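Workshop notebook, May
Start 7:40 a.m.

Nernlow wedding, paper goods. Carrying on from the last entry. Invitations have gone out, so what's left is menus, place cards, the order of service and the seating chart. Venue is the barn at Colstead, long tables, no overhead light once the sun goes down. The couple want everything readable by candle, and the bride's mother has asked for it again by email.

Stock check first. The cream cotton sheet from Collado is down to the last opened pack. Enough for menus if the guillotine behaves, not enough for menus and place cards. Reordered this morning. They quoted five working days, same as last time, and last time it took eight. I've put eight on the wall chart.

The Nima envelopes arrived. Flaps are better than the old batch, gum line is even all the way across. The color is a bit pinker than the swatch book. Fine next to the gray ink, not fine next to the green. Keep them for thank-you notes and don't pair them with anything on the green jobs.

Type test for the menus. Set the dinner menu in the old serif at two sizes and pinned both up in the back hall with the lights off and one candle on the shelf. The smaller one goes to mush at arm's length. The larger one holds, except the italic for the wine line, where the thin strokes disappear. Swapped the italic for roman with wider letter spacing. Reads well and takes the same space.
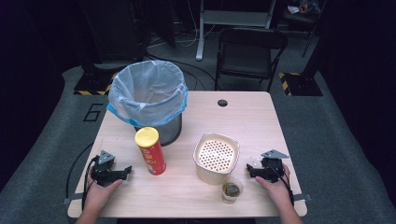 Ink color is the next thing to settle. The couple asked for "warm brown, but not chocolate," and the first mix came out as chocolate. Second mix had more yellow in it and went muddy once it was on the cream. I think part of the trouble is that we're matching to a word. They have talked about bare wood since the first meeting, so I'd sooner match to wood: the pale blond grain of the table in the photo is the right family for the background tint on the seating chart, with the text a good deal darker on top. As a text color it would vanish. As a flat tint behind the names it should sit quietly and leave the contrast alone.

Mixed a tint along those lines: mostly transparent white, a little ochre, a touch of the warm gray. Pulled it on cream and on white. On cream it barely shows. On white it does what I wanted. So the seating chart goes on white board and everything else stays on cream. I don't love having two stocks on one job, but the chart stands on an easel by the door and won't be seen right next to a menu.

Recipe is on the card in the ink drawer, behind the Nernlow tab. If you mix it again, add the ochre last. It takes over quickly and there is no getting it back out.

Place cards. The plan was tent fold, blank inside. Scored a few on the old creasing matrix and the fibers cracked along the fold on nearly all of them. Turned the sheet so the fold runs with the grain and the cracking stopped. It means fewer cards per sheet and more waste on the long side. Offcuts are wide enough for favor tags, so I've kept them in the flat box under the bench. Please don't use them for test pulls.

The favor tags are new, by the way. They were added by phone yesterday afternoon. Small rectangle, first names only, one hole at the top for twine. They'll be tied on jars of honey. I asked whether the jars have lids with a rim, as the tag needs something to hang off, and they're going to check. Haven't quoted for the tying. If they want us to do that as well it has to go on the estimate before anyone picks up a piece of twine.
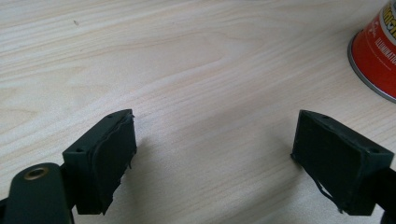 Also worth raising with them is the hole. A bare punch looks all right in cotton stock but it tears if the twine is pulled tight. An eyelet fixes it and costs more time than money. I made a couple of each so they can pull on them at the next meeting. My vote is for the eyelet in dull brass. The shiny ones look like shoe hardware.

Calligraphy or printed names on the place cards is still open. They like the handwritten sample. They also haven't closed the guest list, and the last changes will come late, as they always do. Suggestion for the estimate: print the border and the little leaf mark now, leave the name area blank, write names once the list is final. Then a late cousin is one card and not a new press run. I've drafted the wording and left it with the file.

Order of service. Text came in as a scan of the one used at the sister's wedding, with notes in the margin. Retyped it. Two readings have no title and one hymn is missing its last verse. Sent a list of queries back. Not setting any of it until it's answered, the page breaks will all move.

Press notes. Rollers were leaving a faint line on the left side at the start of the run. Lowered them slightly and it went. The counter says up to 2,000 impressions since the last full clean, though it skips now and then. Whatever the true figure is, it's due. I'll do it before the Collado stock lands so we start the menus on a clean bed.

The glue for the seating chart mount is nearly finished too. There's a new pot on the list. Don't be tempted by the spray, it lifted at the corners on the spring job and the chart had curled by the time the speeches started.

To do:
Confirm wine line spelling with the caterer
Photo of both eyelets to the couple
Clean the press, check the roller height again after
Cut white board for the chart, one spare
Chase Collado if there's no dispatch note
Ask Colstead how tall the easel is, and if it can go inside if it rains

Finished 4:15 p.m. Tint samples are drying on the top rack – leave them overnight and look at them in daylight.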